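Wollpullover kratzt nach dem Waschen, was tun?
Olumide Ekpo, Dezember 2018

Ich habe zwei gestreifte Strickpullover aus Schurwolle. Seit ich sie im Wollprogramm mit 1000 Umdrehungen geschleudert habe, fühlen sie sich hart an und kratzen am Hals. Waschmittel war normales Pulver. Kann man das noch retten?

Bíró
Pulver ist für Wolle zu scharf. Nimm flüssiges Wollwaschmittel und stell das Schleudern auf 600, mehr braucht es nicht. Für die harten Stellen: lauwarmes Wasser ins Waschbecken, einen Schuss Haarspülung dazu, eine halbe Stunde liegen lassen, ausdrücken und nicht wringen. Danach im Handtuch einrollen und flach hinlegen. Bei mir kommt Gestricktes zum Zusammenlegen immer aufs Bett, auf den Bügel hänge ich es nie.

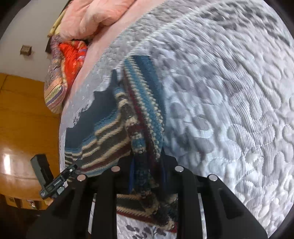 Wenn der Pullover schon verfilzt ist, hilft die Spülung nur wenig. Dann ein dünnes Shirt drunter.

Rurklow
Meine Maschine kann nur 700, geht auch. Essig hab ich mal probiert, roch tagelang.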